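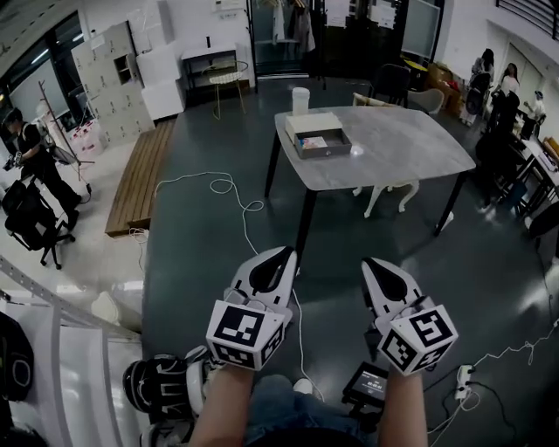
Stendlow > Workshop Talk > Keeping the Grippers Going

I figured Huiling Xu would start with software. Nope, she started with rubber! "I look at the pads before anything else," she told me. She looks after the hand-held gripper pairs at Urkley, and one of hers has logged 2,202 grasps since May (she keeps a notebook).

Pads get swapped at 80 hours, sooner if she doesn't like the feel of them. I asked what she checks next and she laughed. "The V. If the two black pads don't meet in the middle, I stop and reset the fingers." Then comes the marker cube, which she wipes with a dry cloth and nothing else, and then the cable. 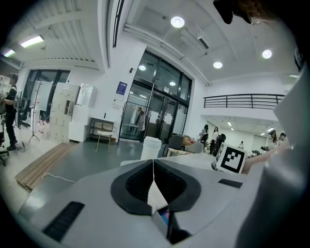
My own favorite part was the cord. Huiling is fussy about it, and I get why now – it's a thin white thing running down between the pads, and she wants it straight. "Slack there and the grip goes mushy." She has 61 spares in a drawer.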